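Kitchen cell, Uton bench: monthly inspection checklist with comments

Site: Curnthorpe
Cell: two-arm kitchen bench, microwave station
Round: July
Power at start of round: off, key out

I love this cell. It does small household jobs all day long on a white table, and when it is set up well it is a pleasure to watch. It is also two arms and a kitchen appliance sharing a very small space, so please go through the list in order and write down what you find, even when what you find is dull. Dull is great! The comments under each item are mine from this month's round. Leave them in when you copy the sheet and add yours underneath.

Mark each line OK, FIX or STOP. STOP means the arms stay off until the item is closed.

SECTION A. BEFORE POWER

A1. Emergency stop buttons, both ends of the bench
Press, twist, release. Look for cracked collars and anything hanging on them.
Result: OK
Comment: Left one had a lanyard looped over it again. Moved to the hook by the door. The hook is free, please use it!

A2. Floor tape and walkway
Result: FIX
Comment: Tape is lifting at the corner nearest the shelving. I pressed it back down but it won't last the month. New roll is on order from Volanholm.

A3. Table fixings
Try to rock the table with both hands. Check the locking feet, then the clamp plates under each arm base.
Result: OK
Comment: Solid. The feet we changed in spring have made such a difference. The old ones crept, and every taught position crept with them.

A4. Arm base bolts
Torque marks should line up. If a mark is broken, do not just snug the bolt and move on. Back it out, clean it, refit, mark it again in a new color.
Result: OK, 4 of 4 on each side
Comment: Marks are easy to read now that we use the yellow pen.

A5. Cable runs, wrist to base
Run a gloved hand along the full length. Feel for flat spots, nicks, and ties that have slid toward a joint.
Result: FIX (done)
Comment: One tie on the right arm had walked up to the elbow. Cut it off, put on a new one with the tail trimmed flush. Left arm is lovely, no wear at all.

A6. Loose items in reach
Anything on the bench that isn't part of tonight's job comes off, including pens, cups, hex keys and this clipboard.
Result: OK
Comment: One hex key. Mine, sorry.

SECTION B. GRIPPERS

B1. Finger screws
Check with the short driver, hand tight plus a touch. Never use the powered driver on the fingers. The threads are small and we have stripped 3 of them already this year.
Result: OK
Comment: All seated. I put a dab of the removable thread lock on the left finger block, as that one does most of the pushing.

B2. Fingertip faces
Wipe with a damp lint-free cloth, let dry, look along the face against a light. You want an even surface with no grit pressed into it. Grit here means scratches on whatever we touch next.
Result: OK
Comment: Cleaner than last month by a mile. Whoever has started wiping them down at the end of the shift, thank you, keep going.

B3. Open and close by hand, power off
Should move smoothly from end to end. A gritty patch in the middle of the travel is usually crumbs. It is a kitchen bench after all.
Result: FIX (done)
Comment: Slight catch on the right gripper. Blew it out with the hand bulb (not the air line, the air line drives dirt inward). Smooth as anything afterward.

B4. Grip force setting
Read the value on the pendant once power is on and compare it with the card inside the cabinet door.
Result: OK
Comment: Set to 76 on both sides, matches the card. If you find anything else, write down what you found before changing it. We want to know how it drifted.

SECTION C. MICROWAVE STATION

I'm giving this one its own section because it has caused more stops than the rest of the bench put together, and I think we are finally getting on top of it. The oven is here for door and button practice. It is never run with food in it, and it is never run empty either.

C1. Oven position
The oven sits square to the table edge, with its feet on the pencil marks. Check both front corners.
Result: FIX (done)
Comment: Left front corner had wandered a few millimeters. It gets nudged every time a close goes in too hard. Put it back and ran the corner check again.

C2. Non-slip pads
Lift each foot and look. Replace when shiny.
Result: FIX
Comment: Two are shiny. I'd like to try the thicker ones from Meireles next, they grip far better on this tabletop. Height will change a little, so the door positions need teaching again afterward. Allow an hour for it.

C3. Door hinge and swing
Open the door all the way by hand and let go. It should stay where it is. Listen for clicking.
Result: OK
Comment: Quiet and even.

C4. Latch slots
Look into both slots, upper and lower. Clean with a dry swab only. No spray, no oil, nothing that can run down inside.
Result: OK
Comment: A bit of fluff in the lower one. Out it came.

C5. Door hooks
Neither hook should be chipped, and both should spring back after a light press. If one is slow, the station is a STOP. A door that looks shut and isn't latched is exactly what we don't want anyone getting used to.
Result: OK
Comment: Both snap back nicely.

C6. Door window and mesh
No cracks in the glass, no dents or gaps in the mesh behind it.
Result: OK
Comment: No change from last month.

C7. Release button
Press 3 times by hand. The door should pop each time and the button should come back up fully.
Result: OK
Comment: Good firm action. The big oval button is a gift for the arms, plenty of room to land on it.

C8. Start button guard rule
With station power on, the arm program must not be able to reach the orange-red start button unless the door-only lockout is in. Check the keep-out box on the pendant.
Result: OK
Comment: Box is in the right place. It has to be checked again whenever the oven moves, so I did it after C1 too.

SECTION D. POWERED CHECKS

Key in, slow mode, one hand on the enable switch. Two people for this part, one of them at the stop button and doing nothing else.

D1. Home both arms
Result: OK
Comment: Both home cleanly, no hunting at the wrist.

D2. Stop test in motion
Start a slow move, hit the stop. The arm must hold without sagging.
Result: OK on both sides
Comment: Held beautifully. I could not see any drop against the ruler.

D3. Door close, push from the left side
Send the left gripper to the door with the door slightly ajar. The finger block should meet the door at the upper left of the window, flat, then push. Watch for three things: the block skating across the surface, the oven body shifting on its pads, and the far edge of the door failing to come in.
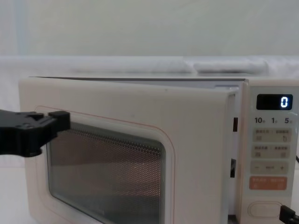
Pushing on the hinge side takes a lot more force than pushing near the latch, and I know it looks like an odd place to choose. We want this approach available for the times when the right arm is busy over by the control panel and the left one has to finish the job from where it is. So the check here is all about gentleness. Slow approach, contact, short pause, then build up the push. If the force reading climbs and the door isn't moving, back off and call it a FIX. Do not turn the limit up to get a pass!

Result: FIX
Comment: Contact point is right, but the pause is too short and the push comes on faster than I'd like. Lengthened the pause in the program. I want to see it again after the new pads go in.

D4. Right arm clearance at the control panel
Hold the right gripper low and to the right of the panel while the left arm works. It must not touch the casing, the release button or any cable.
Result: OK
Comment: Clearance is fine but snug. There's a cable beside the panel on that side, so please look at it every single time and tuck it back if it has crept forward.

D5. Display check after each close
Read the display. It should look the same as it did before the move. Any change means something brushed a button.
Result: OK
Comment: Still showing 0 at the end of my run. Such a simple check and it has caught two bad approaches already.

D6. Repeat run
Run the close and release cycle 100 times in slow mode with someone watching. Log any miss, any shift in the oven and any strange sound.
Result: not done
Comment: No point until the pads are changed. I've booked the bench for Saturday morning and I'm looking forward to it. Bring coffee, keep it off the table.

SECTION E. SHUTDOWN

E1. Both arms parked, grippers open
Result: OK

E2. Oven unplugged at the wall, door left shut and latched
Result: OK
Comment: Tug the door once by hand to be sure about the latch.

E3. Wipe down table and ledge
Result: OK
Comment: Dry cloth on the ledge, and put the padding back straight when you're done.

E4. Key back in the cabinet, sheet signed
Result: OK

OPEN ITEMS FROM THIS ROUND

A2, floor tape, waiting on delivery.
C2, two non-slip pads, thicker type to try, then teach door positions again.
D3, left side push, recheck with the longer pause.
D6, repeat run, Saturday, only if C2 is closed.

No STOP items this month, the first clean sheet in that respect since the oven joined the bench. Very happy with that. If you pick up one of the open items before I do, write the new result beside the old one and leave the old one readable.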